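3.2 Surfaces used for sorting and folding

Households in the Brikirell sample were asked where clean laundry was sorted, where it was folded, and where it waited before being put away. The three locations were recorded separately, as earlier work had treated them as one. Of 700 households contacted in February, 566 returned a complete form. A bed was the most frequent folding surface, followed by the sofa and the dining table. Ironing boards were rarely named for folding, even in homes that owned one.

Sofa users differed from table users in two respects. They tended to fold seated or standing at the front edge of the seat, and they kept unfolded and folded items on the same cushion. Table users more often moved finished items to a second surface. The coding scheme of Hoxha was extended with a category for this shared arrangement, which we call a mixed surface. A surface was coded as mixed if at least one folded and one unfolded item lay on it at the same time.

Seat depth limits the size of item that can be laid flat. Shirts and shorts fit on a single cushion in nearly all cases, while bath towels and sheets were usually folded in the air or taken to a bed. Woven upholstery holds a garment in place better than a varnished table, but its softness makes sharp creases harder to press by hand.

Figure 4. Mixed surface on a gray sofa cushion: a crumpled red and white sports shirt at left, a folded red cloth at right, and a basket on the floor beside the sofa.
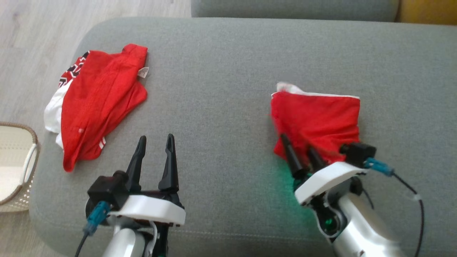
Basket position was coded as floor, seat, or other. In the 140 homes visited in person, the floor position was the most common, and 19 homes used no basket at all. Agreement between the form and the visit was lower for basket position than for folding surface, so the form data on baskets are left out of the models in Section 4.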